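Two arms on rails over a wood table - how to stop the wrist camera from looking at leaves?

Domus shared workshop help, Builds in progress

Zamfira Husar
Posted April 28, 2021

Hello everyone. I am building a table with two robot arms in our shared workshop in Zustcombe. The arms stand on rails left and right, and the task is simple: white bottles and a green plastic basket, the arm should put the bottles inside. I control it by hand for now, and later I want the program to repeat it alone.

I have one camera at the side of the table and one above, and a small one on the wrist. The side camera is very good for me, I can judge the height of a bottle over the rim. The one above is good until the wrist goes over the basket, then the wrist covers the place I need to see. The wrist camera should solve this, but when the arm is at the far edge of the table I get mostly plant. The plants are there on purpose, because I want the program to work with some disorder in the background. I don't want to remove them if there is another way.

Side, top, side again, and the last one is from the wrist:

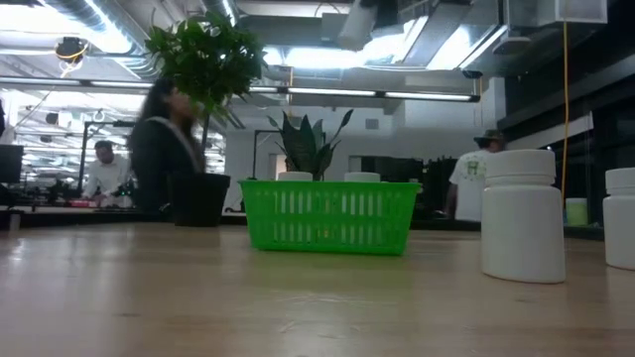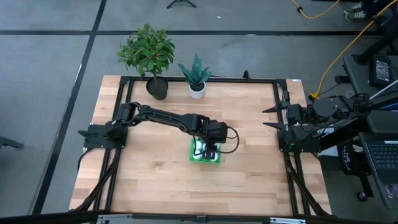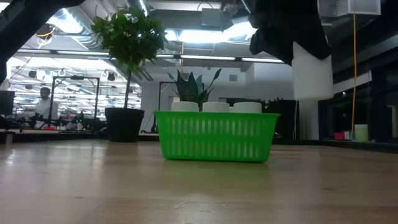
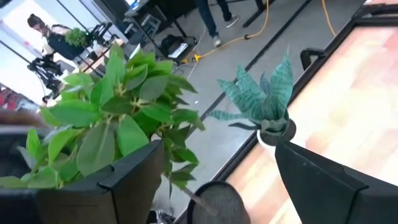

My second problem is the grip. The bottles are smooth and have no label, and in 8 tries from 20 the bottle turns a little between the fingers when I lift it. It does not always fall, but it comes down tilted and touches a neighbor. I tried to close harder and then the motor of the gripper complains after some minutes (it gets hot, and the software gives a warning).

So what I would like to know:

Is it better to tilt the wrist camera more toward the fingertips, or to use a lens with a smaller angle?

What do you put on the fingers for smooth plastic? I would prefer something I can buy in a normal store.

Also my rails move a small amount when both arms go fast in the same direction. I tightened all the corner brackets in the same evening. Maybe this is normal, I don't know. Thank you in advance, and sorry for my long text.

Forkwood

Tilt the camera first, it costs nothing. You want both fingertips in the lower third of the picture and the rest for what is in front of them. Do it with the gripper open, then close it and check again, then take it to the lowest point you will use over the basket. With a narrow lens you lose the basket rim exactly when you need it, so I would leave the lens alone.

If you tilt it, do the calibration again. I forgot this on my own build and recorded 200 runs with the old numbers. All of them went to the trash.

About the plants: you can keep them and still move them a hand's width back or along the edge. The side camera will see them almost the same. What hurts is leaves between the wrist camera and the bottle. Leaves behind the bottle do no harm. I would also move them between sessions, otherwise your program may learn that the basket is the thing near the pot.

For the fingers I use the rubber mat that is sold for kitchen drawers. Cut two pieces a bit larger than the finger, glue with contact glue, wait overnight, then trim with a knife. Clean the fingers with alcohol before. Mine lasted 4000 grips before one corner came up. Don't take the foam type, it gets flat very fast.

And grip lower on the bottle, below the shoulders. If you hold it close to the cap, the whole weight swings under the fingers and it will turn whatever rubber you have.

Grecu

Plants off the table, problem solved. Bicycle inner tube on the fingers works too.

Zamfira Husar

Thank you both. Grecu, I understand, but I will keep the plants :) The inner tube I will try, I have an old one at home.

Forkwood, I tilted the camera yesterday evening and did the calibration again. The fingertips are now where you say. At the far edge I still get some leaves from the bigger plant, so I will move this one toward the corner and leave the small one in its place. The drawer mat I must order, our store has only the foam type.

I did not know about gripping lower. I was always going near the cap, it was easier to aim there. Does somebody have an idea about the rails?

Forkwood

Put a straight edge along each rail and look for light under it. If the rail is flat, then it is the table that moves and not the rail. Push the table with your hand at one corner, with the arms off, and you will know. For mine I added one diagonal brace under the top, on the long side. Also slow down the acceleration when both arms go the same way, the top speed can stay as it is.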